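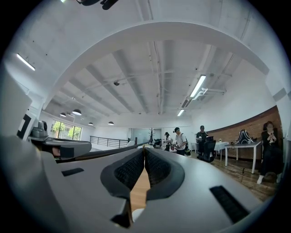

Getting candle wax out of a wool rug – help!

Yolanda Pastor
Hi all, I'm in a bit of a panic. We had a power cut in November and I lit loads of candles, and one of them went over on the rug in the front room. It's a cream wool one from Siketholm that cost us 800 quid, so I'm scared to touch it! The patch is as big as my palm and the wax was dark red (of course it was). I've picked off the lumps on top but there's plenty down in the pile. My sister says iron it through brown paper, my neighbour says never put heat near wool. Who's right?

Florencio Arrieta
Bit of both, I'd say. Get it cold first – a bag of frozen peas on it for half an hour – then crack the wax and hoover up the bits. Whatever's left, lay plain kitchen roll over it and use the iron on its lowest setting, no steam, for 8 seconds at a time. Move to a clean piece each go or you'll just push the red back in. I did ours last winter and the wax all came up, though I had a pink shadow left. White spirit on a cotton bud shifted most of that, but try it on a back corner first, and keep it well away from the iron!

gretau87
don't use the iron. my mum scorched hers and you could smell it for weeks

Mateos
Ring whoever you bought it from before you put any spirit on it, some of them have a latex backing and it goes sticky. Also check your home insurance, mine covered a paint spill once and I only paid the excess.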